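Plodero Hand Gripper Build - FAQ

Last edited October 31, 2018. Answers by Roya Mirzaei, typed between other jobs, sorry for the short ones.
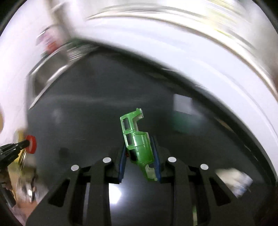 Same questions keep landing in my inbox so they go on this page from now on. Read it first, then write.

What is Plodero?
A two-finger gripper you hold and squeeze yourself. Camera on top. You do the task by hand, the recording goes to the arm later. Built in the shared shop on evenings, plus a lot of August.

Is it a kit?
No. Files and a parts list. Print it, screw it together.

What did it cost?
85 dollars for everything except the camera. I had filament already so add a spool if you don't.

How long does printing take?
Main body is the slow one. Overnight on the shop printer, and that's with nobody else in the queue. Fingers are quick. Print the fingers twice, you will want spares.

Which way up does the body go on the bed?
Flat face down. I tried it on its side to save support and the ribs came out ragged.

Can I use softer filament for the fingers?
Tried it. They twist under load and the pads stop meeting. Stiff fingers, soft pads.

What are the pads made of?
Cast silicone, the Erden two-part stuff, dyed blue. Mold files are in the same folder. Let it cure the full time on the tub. I pulled one early and it tore at the corner.

My pads keep peeling off.
Sand the finger, wipe it, then glue. Silicone adhesive only, superglue won't hold on silicone. Clamp it and leave it alone till morning.

Does it hold smooth plastic?
Toy car shells are my usual test. Shiny, hollow, curved everywhere, so a bad pad shows up fast. Squeeze just enough. Too hard and a thin shell bends in.

Does it have to be toy cars?
No. Anything light with an awkward shape. Pick somthing you can replace.

Fingers don't close evenly?
One side is too tight. Back the screws off a quarter turn each, work it open and shut a few times, snug them again. If it still drags, file the slot.

Which camera?
Any wide fisheye one that fits the mount. Mine is a used Prusard. Lock the exposure or bright ceilings will wash out the rest.

My video is a blur.
Move slower. Really. Also more light on the bench, a cheap clamp lamp is fine.

How many recordings do you have?
2712 so far, from 5 people. Some 500 of those are junk, mostly mine from the first weeks.

Does it work with the Baláž arm?
Bolt pattern matches, yes. The wrist adapter is a seperate file, check the folder called adapters.

Can I borrow yours?
In the shop, sure. Sign the sheet by the door. It doesn't go home with anyone.

Can I sell these?
Ask me first.

Left-handed version?
Mirror the handle in your slicer and leave everything else as is.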